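Questions about the August open day at the Arwood house

These are the questions visitors send to us most often. I have collected them in one page, so you can read before you come. If your question is missing, please write to the desk and I will add it.

## Before you come

**What is the open day?**

For one afternoon in August we open the house where the Plultov project records its household work. Plultov is our programme for teaching robots to handle clothes. You will see people doing ordinary chores with hand-held grippers, and afterwards you can try the grippers yourself. There is also a short talk in the front room about how the recordings are used.

**Where is it, and how do I get there?**

The house is in Arwood, behind the Cikex building. From the bus stop you walk 600 metres uphill, and the gate is on your left side. Street parking is limited, so if you can share a car with a neighbour or colleague, please do it. Bicycles can stand in the yard.

**What time does it start?**

The gate opens at 1 pm and the last group goes in at 4 pm. Each group stays for 40 minutes. Please arrive ten minutes before your time, as we have to close the bedroom door during a recording and late visitors must then wait in the hallway.

**Do I have to book?**

Yes. There are 139 places for the whole afternoon and they are usually gone one week before. The booking is free. If you can't come any more, please cancel, and your place goes to the next person on the list.

**Can I bring children?**

Children are welcome from the age of eight, together with an adult. Smaller children can come to the front room and the yard, but they can't go into the recording room.

## What you will see

**Will there be a walking robot?**

No, and I say this clearly now because some visitors last year were disappointed. At the house, the work is done by people. They hold the gripper in the hand and work with it through the task, and the recordings are later used at our Onsri lab, where the robot arms are. If you want to see the arms, please ask at the desk for the lab tour, it has a separate list.

**Which chores are shown?**

Only clothes this year: T-shirts, trousers, knitwear and some small pieces. Last year we had also dishes, but the kitchen is too narrow for a group of visitors.

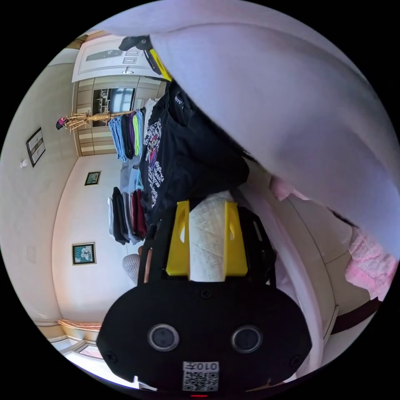
Clothes are a difficult subject for a robot. A cup has the same shape each time you meet it. A T-shirt has a new shape every time you drop it, and the robot must first understand where the collar is. That is why the same shirt is recorded many times, by different people and from different starting positions. In the season we collected 4000 recordings of folding alone.

**Why is it in a house and not in the laboratory?**

In a laboratory the table is always at the same height and the light never changes. In a house you have a bed, a window with the sun coming in, a door, and other things standing in the way. We wish the robot to learn in such a place from the beginning.

**How do two people work on one garment?**

They agree first who leads. The leader takes one end, the partner takes the other end, and they pull gently until the cloth is stretched. Then the leader says "fold". It sounds simple, but most visitors pull too strongly at the first attempt and the cloth jumps out of one gripper. Slower is better. 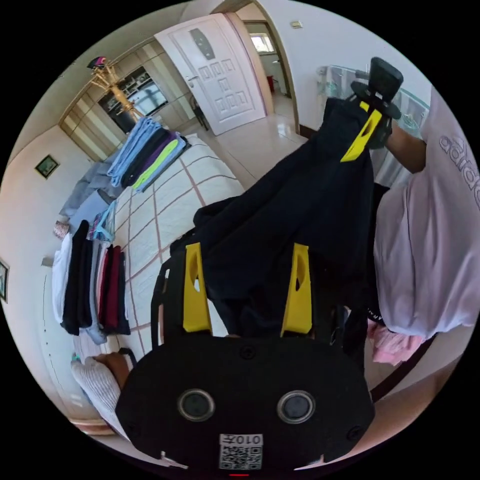
*Answers by Sandra Bramwell, visitor desk, Plultov*

**Why are the fingers yellow?**

It is the colour we chose for the project, and it is easy to find against dark clothes. The fingers are plastic and can be replaced when they wear out.

**What is the code on the gripper?**

Each gripper carries a label with a code, so we know which unit made which recording. Please don't scratch it or cover it with your hand.

**Where do the clothes come from?**

Some are bought second-hand and some are given by people in our office. They are washed before the open day. You may bring a piece of your own for the trial, if it is clean and has no pins or sharp buttons. We will give it back to you — please check that you have it before you leave.

## Trying it yourself

**Can everybody try?**

Everybody from the age of 12. The trial is after the demonstration and takes five minutes for each person. You start with a small towel and, if it goes well, you may continue to a T-shirt.

**Is the gripper heavy?**

For most people it is fine for a few minutes. After a longer time you feel it in the wrist. If you have pain in the hand or shoulder, please tell us and you can just watch, or hold it while you sit on a chair.

**Am I recorded when I try?**

Not unless you sign the form. Without your signature the recording is switched off and you practise only. With your signature the recording is kept for the project, and you can ask us to delete it within 3 months.

**May I take photos?**

In the yard and in the front room, yes. In the recording room please ask the people who are working first, and don't use the flash.

## Practical things

**Is the house accessible with a wheelchair?**

The front room and the hallway are. The bedroom is narrow when the group is inside, so we keep a quieter visit at 1 pm for wheelchair users and for anyone who prefers more space. Please mention it when you book.

**Do I have to take off my shoes?**

Yes, at the front door. The floor is tiled and can be slippery in socks, so we have slippers in all sizes. You can also bring your own.

**Is there something to eat?**

Tea, coffee and biscuits in the yard. If it rains they move to the front room. Please don't carry drinks into the bedroom.

**I missed the open day. Is there another one?**

The next one is not fixed yet. Write to the visitor desk with the subject "next visit" and you will get a message when the list opens. School classes can ask for their own date, with a maximum of 20 pupils in one visit.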